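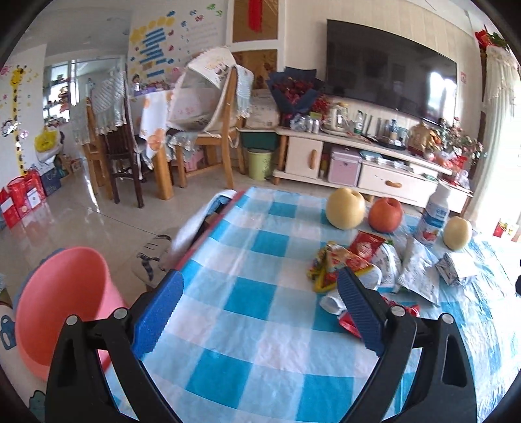
Jaws open over the snacks, both blue pads on

Hand gripper drops soft packets but holds fruit fine, pads or pins?

rondonuwu
Hi all, hoping somebody on here has one of these Donow hand grippers and can save me a long evening with a screwdriver. Mine has been brilliant up to now, and then in February it started letting go of anything soft. Fruit is no bother at all. I weighed the big pear on the kitchen scales (287 g, if that helps anyone) and it'll hold that as long as I like. Crisp packets, sweet wrappers, anything crinkly, and it creeps out of the bottom of the jaws before I've got it over to the other side of the table.

I've been using the same low table with the checked cloth for everything, so I don't think anything has changed there. I've wiped the pads with a damp cloth. I've also nipped up the screws on both arms, a bit tighter than they were if I'm truthful, and that's when it began to feel stiff on the way in. It opens nice and wide, and it's only the last bit of the squeeze that feels wrong.

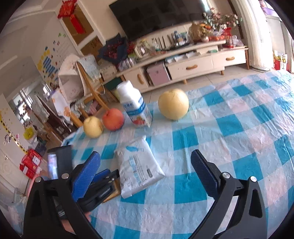 The other thing is that if I close it slowly on nothing, the pads touch at the tips first and there's a gap further down. Was it always like that? I never looked when it was new! The sheet that came with it says 8 mm screws for the pads and not a word about which way up they go. I do have a spare set of pads from Solleo but they're the last ones, so I'd like to be sure before I start peeling things off.

sundport_sheds
Sounds like you've overdone the screws. I did exactly the same on mine and spent ages blaming the pads. Back every one of them off until the arms swing freely under their own weight, then bring them up a little at a time, going from side to side (don't finish one arm and then do the other, or you'll end up with one jaw doing all the work and the other one lagging behind). When it's right you can close it with 2 fingers and there's no wobble if you waggle the tip.

As for the tips touching first, mine does that too and I think it's meant to. The pads give a bit when you squeeze, so the gap closes up once there's something in there. If it's still gappy on a packet with a full squeeze, take the pads off and look for grit behind them. I found a lump of dried glue behind one of mine, no idea how long it had been there.

Wash them in warm water with a drop of washing-up liquid and an old toothbrush, going along the ribs. A damp cloth just skims the top and leaves all the greasy stuff down in the grooves. Let them dry overnight. No oil anywhere near them please!! If a pin squeaks, put a tiny dab of dry lube on with a cocktail stick.

I'd keep the Solleo set in the drawer until you've tried all that.

mossy_bracket
just change the pads, mine last 3 months tops

rondonuwu
Screws backed off and it feels much nicer already, thank you. Pads are in the washing-up bowl now. Will try the packets again tomorrow.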